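Houda Shehata had sorted returns at Skirach for nine years before the arm came. Her new title was Flow Partner – same stool, less to do.

"It did 264 pieces overnight," said Lợi.

"Did it complain about the radiator?"

"No."

"Then it isn't trained."

By June she was saying good morning to it, in case it was keeping a list.
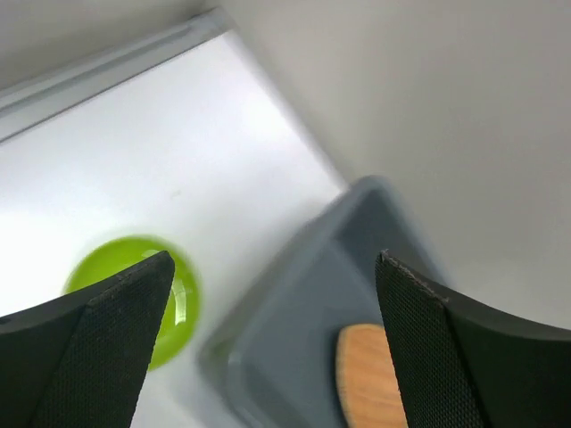
Filed under: Short Fiction

The green dish was Houda's. She had asked for it back twice, in writing, and been sent a survey.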